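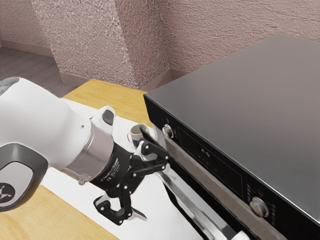 Robot arm at the oven station – what happens to kitchen duties?

Our canteen at Vornby plans to have an arm work the oven controls. Six staff members share that duty today. Must their job descriptions be rewritten before the start in December?

Reply 1
Yes. At Celetgate we issued revised duties two months ahead. Oven settings moved to the arm – tasting, plating and allergen checks remained with staff. Training took about 8 hours per person. Break times also had to be rearranged.

Reply 2
Please consult your staff handbook.

Reply 3
I agree with the first reply. State in writing who may stop the arm during service. Ours omitted this and the early shift raised it at once.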